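Jillance (band)

Jillance is an American indie folk and chamber pop group formed in the town of Witley. The band is best known for close three-part singing, bowed bass, and a habit of building whole songs on a single held note from a pump organ. Its second album, Bloxham, brought the group a national audience and remains one of the most warmly loved records to come out of the small-label folk revival of its time.

Origins

The band began as a duo of singer and guitarist Loan Tôn and a bassist who has always been credited only as Vestow. The two met at a weekly song circle in the back of a Witley hardware store, where the rule was that no one could play the same song twice in a season. Tôn has credited that rule with making her a writer. She ran out of covers by December and started bringing in her own tunes, many of them finished in the parking lot the same evening.

A pump organ player and a drummer joined the next year. Neither had played folk music before. The organist came from church accompaniment and the drummer from a high school marching band, and both backgrounds can be heard clearly on the early recordings: the organ moves in slow, hymn-like steps, while the drums stay crisp and dry, with a lot of snare and hardly any cymbal. It is a wonderful mix, and it gave Jillance a sound of its own from the very first demo.

The name was taken from a misprinted seed packet. The members have never agreed on how to say it, and live recordings have the band introduced with the stress on either syllable.

Early recordings

The first release was a nine-song cassette, Porch Weather, taped in one room with everyone playing at once. There are no overdubs on it. A door closes during the second song, and a dog barks twice in the last one (fans still bark at that spot during concerts). The cassette sold 39 copies at its release show, and the rest of the small run went out by mail over the winter.

Porch Weather is rougher than anything the group made later, but the writing is already strong. "Lantern Tax" moves from a lullaby opening to a huge, stamping final chorus, and "Salt on the Step" has the first of Tôn's long wordless endings, in which all the singers hold a chord and change it one voice at a time. Both songs stayed in the live set for years.

Bloxham

Bloxham was made over two winters in a rented farmhouse. The band wanted each song to have its own sense of space, so the recording was spread through the building: vocals in the stairwell, drums in the kitchen, organ in an unheated room upstairs where the reeds drifted slightly flat as the night went on. The group liked the drift so much that the other instruments were retuned to match it. Anyone who tries to play along with the album at standard pitch will find it sits a little low from start to finish.

The record opens with "Gatekeeping for Swans," a joyful, galloping song in five-four time, and closes with the eleven-minute title track. In between come some of the group's finest arrangements. "Second Sister" puts a clarinet trio against Vestow's bowed bass, and "The Mill Road Waltz" begins with the singers trading single words of the verse back and forth so quickly that the line seems to come from one person walking around the listener.

Lyrically, the album follows a family through the sale of a house. Names come and go, and the order of events is left loose, with the moving day described near the start and the first visit near the end. Tôn wrote the words last, after the music was complete, and kept the syllable counts of the nonsense phrases she had been singing in rehearsal.

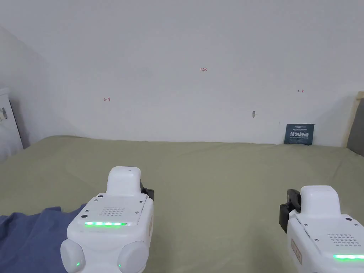 Loan Tôn later remarked that she had never thought of Bloxham as a sad record, and that the title track in particular was meant to be sung loudly by people doing the dishes. Many listeners have heard it otherwise, and the song turns up at weddings and memorials alike.

The first pressing was limited to 3433 numbered copies, a figure chosen by adding up the running time of every take the band had thrown away, in minutes, and then stopping when the paper ran out. It sold through quickly, and a second pressing on heavier vinyl followed with corrected lyrics for "Second Sister."

Musical style

Jillance is usually described as indie folk, though the music draws just as freely on shape-note singing, brass band marches, and the slow end of sixties pop. The harmonies are the heart of it. In most folk groups the lead singer carries the tune while the others fill in above and below. Jillance passes the tune around, often in the middle of a line, and the lead voice at the end of a verse may be the one that started as the lowest harmony.

Vestow's playing deserves special mention. The bass is bowed on nearly every slow song and often sits higher than the guitar, almost in cello range, leaving the organ pedals to supply the bottom. On faster numbers it is plucked close to the bridge for a short, woody tone that locks in beautifully with the snare.

The group favors odd phrase lengths. Verses of seven or nine bars are common, and choruses sometimes arrive a beat sooner than expected. None of this gets in the way of the melodies, which are bright, direct, and very easy to carry home.

Live performances

Early shows were given without amplification wherever the room allowed it. As crowds grew, the band moved to a single shared microphone, with the singers stepping toward it and away to set their own balance. The pump organ travels in a padded crate and has been played at every concert except one, when a snapped strap put the bellows out of action and the audience was taught to hum its part.

The longest tour took in 35 dates and ended back in Witley, with Porch Weather played in full for the first time. A recording of that concert was released on 9 Oct 2023 as Home by the Long Road. It includes the hummed version of "Lantern Tax," brought back by request, and a thrilling sixteen-minute reading of "Bloxham" in which the final chord changes hands so many times that the last verse is sung entirely by the crowd.

Discography

Porch Weather (cassette, nine songs)
Bloxham (studio album)
Swans and Others (EP, four songs from the farmhouse sessions)
Home by the Long Road (live album)

See also

Chamber pop
Shape-note singing
Pump organ
Close harmony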